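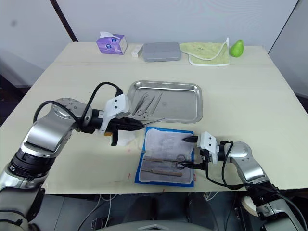 Do we need the ready-laid packs?

The supply review has reached minor procedures, and with it comes a proposal to drop loose instruments at both sites and buy Sakus packs for everything from suture removal to splinters. Flotthorpe has had them on trial. Zollmont hasn't, and would be switched over in July along with everyone else.

I've read the proposal twice and I'm still not convinced.

The pitch is that a pack saves time. You open the blue wrap, everything you need is lying on it, and the steel tray sits behind for whatever you've finished with. Fine. I've opened plenty of wraps in my life, and the opening was never the slow part. The slow part is the sorting afterward: what goes in the tray, what's single use, what goes to the sharps container, and who moved the tweezers. A pack does nothing for any of that. If anything, it adds a wrapper.

Innes Pringle, who wrote the proposal, says the trial used 638 packs with 17 complaints, and that this is a good result. Maybe it is. I asked how many complaints we had about loose instruments over the same stretch and was told we don't log those. So we are comparing a number with a shrug.

What's in them

The basic contents are sensible enough. Scissors with ring handles, tweezers, a probe or something close to it, and a blade for the sets that need one. My objection is to how many slim, straight instruments end up lying next to each other on the same pale sheet. Jacqueline Hoarau has been training new staff at Flotthorpe for years and she told me the same thing without my asking. People reach for the scissors with no trouble because scissors look like scissors. Then they hesitate over the rest.

Her fix is to pick up from the top of the pad and work down, every time, and to put things in the tray with all the points facing one way. It costs nothing and works just as well with loose instruments, so I can't see how it ended up on the list of pack benefits. 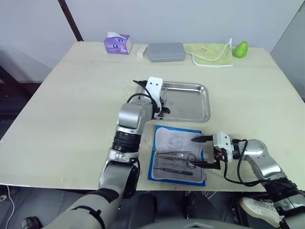

An instrument pack in front of the steel tray, with the tissues, towel and pear along the back.

Now, about the back of the table. The draft layout guide has a whole page on "clear perimeters," and I would love to meet the person who has kept one for a full afternoon. There will be tissues. There will be a towel. Somebody's pear will be there, and on the practice table I don't much mind, as long as the row stays against the wall and the pad and tray keep the front. In a treatment room with a patient in it, the fruit goes elsewhere, and I hope we didn't need a page for that.

Gangadharan Nadar wants strips of tape on the practice tables to show where the tray goes. I said I'd mention it. My own view is that tape curls up within a month and collects fluff, but he is welcome to try it on one table and show me.

The money

Zollmont's estimate for a quarter comes to $2,375 with packs and $2,255 with loose instruments and reprocessing. That's a difference of $120, in favor of what we already do. The proposal calls this "broadly cost neutral." I call it $120. It also leaves out the bins, and anyone who has emptied one at Flotthorpe lately will know how much of it is wrap.

Apolline Chevalier makes the best argument on the other side. On home visits there is no drawer to go back to, and a sealed set means you arrive with the scissors. I can't quarrel with that. Buy packs for home visits, then, and leave the treatment rooms alone until there's a better case. 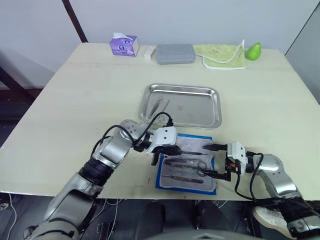
Scissors on the right, slim instruments on the pad, tweezers in the tray.

Before you send in your comments, please try one thing. Lay out a set on a practice table, sort it into the tray, and write down where you stopped to think. Do it once with a pack and once with loose instruments. A couple of lines is plenty. "Couldn't tell the probe from the other one" is more use to me than a score out of ten.

A few questions Innes has agreed to answer in the next issue:

Can we order packs without the blade?
Who checks the dates on the shelf?
What happens to the scissors afterward, and are they really thrown out every time?
Is the inner sheet needed at all?

Comments go to Brahim Benjelloun at the front office, on paper or by email, by Tuesday, May 5, 2026. He'll pass them along unedited, including the ones that disagree with me.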